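Flilletti Plush Fabric by the Yard

Hi, Ilango Bangera again, with the fabric I get the most emails about! Flilletti is a short-pile plush I started carrying in March, and I've gone through more of it at my own sewing machine than I'd like to admit. It's soft, it has a bit of stretch across the width, and it doesn't shed all over your lap the way the long-pile stuff does.

I sell it in 30 colors, from bright fire-engine red down to the quiet ones. My favorites are the yellows -- they suit fruit, ducks, suns, anything cheerful for a kid's room. If you can't decide, order a swatch card first (I'll take the cost off your next order).
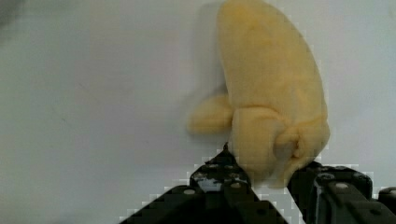
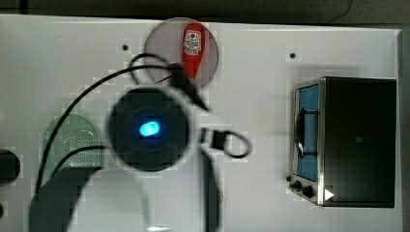 Cutting and Sewing

Cut from the back, one layer at a time, with just the tips of your scissors so you only snip the backing. Check which way the pile runs before you trace anything! I use a ballpoint needle and a slightly longer stitch than normal, and I leave a gap of 10 cm for turning on bigger toys. Chevalier thread is what I keep on my own machine, but any decent polyester will do.

For stuffing, I like Prestier fiberfill. Go in with small pinches and work into the tight curves first, or you'll end up with lumps you can feel from the outside.

Washing

Cool wash, gentle cycle, air dry. Please don't iron it -- the pile goes flat and stays flat.

Ordering

Item number 783. Sold by the yard, and longer orders come in one continuous piece. Full bolts ship separately from the Protora warehouse, so allow a few extra days for those.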